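Courses > Study Skills > Handouts > Keeping a Reading Log

Print this page | E-mail this page

Keeping a reading log
Notes for session 3, Vilmos Dobos

Welcome back, everyone, and thank you for the lovely long e-mails about last week's chapter (I did read them all, some of them twice). Today we talk about what to do with a book once you've closed it for the evening.

A reading log is a short note you write to yourself. Put the author and title first, then the pages you read, and then a few lines in your own words – please don't copy out whole paragraphs, however handsome they are! If a sentence really must be kept, put it in quotation marks and write the page number beside it right away.

Eugénie Perrin, who taught this course at Gralton before me, asked for a question at the end of every entry, and I have kept her rule. It can be a very plain question. "Why does the uncle leave?" is fine.

For September, please bring 14 entries. Around 500 words a week is plenty, and the final essay of 2000 words will grow out of them more easily than you might think.
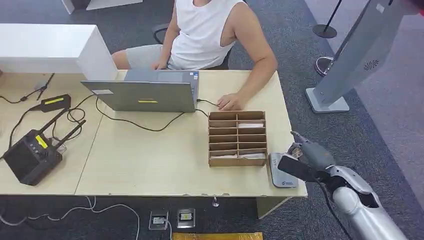
Paper or computer is up to you, as long as you can find an old entry when somebody in the group asks about it. I do like to see dates in the margin.

Contact | Copyright Gralton Study Skills | Back to top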